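Section 3. Putting up the Brirnik shelf label system

Read this section before you open the bag of clips. The clips are small, they are clear, and they are very fond of the space under a shelving unit.

What you should have

The Brirnik starter box holds 47 label holders, a sheet of blank cards, 2 grease pencils and a cleaning cloth of modest ambition. If the box is short, write to Setareh Mousavi at Tususmont with the batch code from the lid. Please tip the whole box out and look under the cardboard flap first. Setareh has asked us to put that in writing.

Before you start

Pick a quiet time. Early morning is good, and the hour when school lets out is bad. Decide on your prices before you write any of them down. This sounds too obvious to print, but the cards take one correction well and the second one poorly.

Fitting the holders

1. Wipe the front lip of the shelf and let it dry. The adhesive strip will stick to dust with great loyalty, and then both of them will leave together.

2. Start with the shelf at chest height. You will be clumsy for the first few, and it is nicer to be clumsy standing up.

3. Hold the holder against the lip with the open slot facing up. Check this twice. A card in an upside-down holder stays put until a customer looks at it.

4. Peel the backing from one end only, press that end down, then pull the rest of the backing out sideways as you press along.

5. Keep pressing for 12 seconds. Most people count to five and call it 12.

6. Leave the holder alone for 3 hours before you slide a card in.

Note: On shelves with a rolled or rounded lip, use the hinged Geka holder, sold separately. The flat one will appear to fit until evening.

Caution: Run a gloved finger along the underside of a metal lip before you run a bare one. Some edges were finished by people in a hurry.

Writing the cards

7. Write the price first, large, and the name of the item second, smaller. Customers can generally tell what a thing is by looking at it.

8. Use the grease pencil for prices that move and an ordinary marker for prices that don't. If you are unsure which kind you have, it's the first kind.

9. Put the card under the left edge of the item it belongs to. You may prefer the center. Either works, but choose one for the whole shop, or you will spend October explaining to people that the cheap one is next to the sign and not above it.

Note: Our tester Heino Krūmiņa writes his sevens with a bar and his ones with a long flag, and has twice sold things at the wrong price to polite strangers. Ask someone else to read your cards aloud before they go up.

Moving a holder later

10. Warm the holder with a hair dryer on low, then slide the plastic scraper behind it from one end. Do not use a knife. We know there is a knife in your apron pocket.

11. Rub off any leftover adhesive with a little cooking oil, then wash the oil off with soapy water. Skipping the second part gives you a very clean spot where nothing will ever stick again.

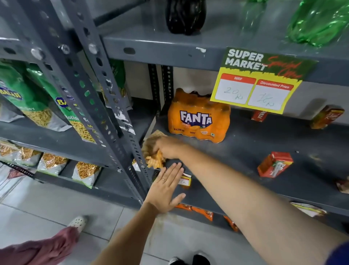 12. Fit a new strip before you put the holder back up. An old strip that still feels tacky is remembering better days. Spare strips are in the Hung refill pack, along with more blank cards and, for reasons lost to us, a third grease pencil.

Go on to Section 4 for the hanging signs. You will need a stepladder and someone to stand near it looking concerned.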